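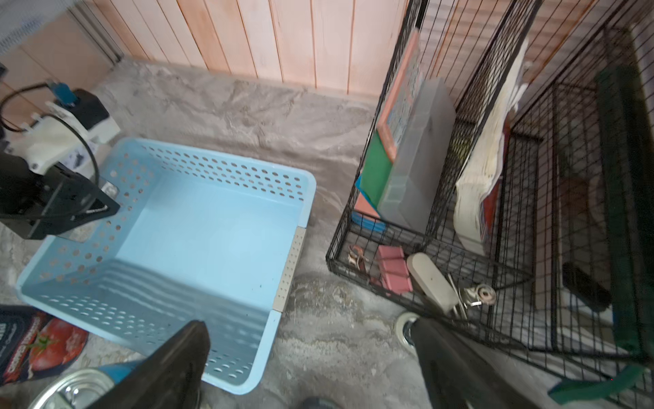

The woman who runs the pantry shelves at Fondale has been sorting other people's groceries for most of her adult life, and she talks about it the way some folks talk about their gardens. I'd come by to ask her one simple thing — how do you unpack a shop without making a mess of it? — and I stayed through two cups of coffee.

"Start on the floor," she told me. "Everybody wants to start on the counter, and then the counter's full and you've got no place left to stand a can."

She likes a plastic basket with holes in the sides and a smooth bottom. The holes let you see what's in there, she says, and the smooth bottom wipes clean when a jar of something lets go, as a jar of something always will. Wire she can take or leave. "Wire's fine for onions. Put a little packet in a wire basket and it'll tip over and slide around on you all day long."

Cans go in first, lids up, then anything in a printed packet, standing on its edge so you can read it. She learned that at her first job, over on Mendel Street, where there were 80 shelves and, by her telling, one good stepladder. In a busy October they would put away up to 2000 items, and she still remembers how her knees felt.

I asked whether she does all this at home too, and she laughed for quite a while.

"Oh, heavens, no. At home the tomatoes live wherever I set them down!" Then she thought it over and took a little of it back. "Well, they're in a basket. I'll say that much for myself. It's a blue one."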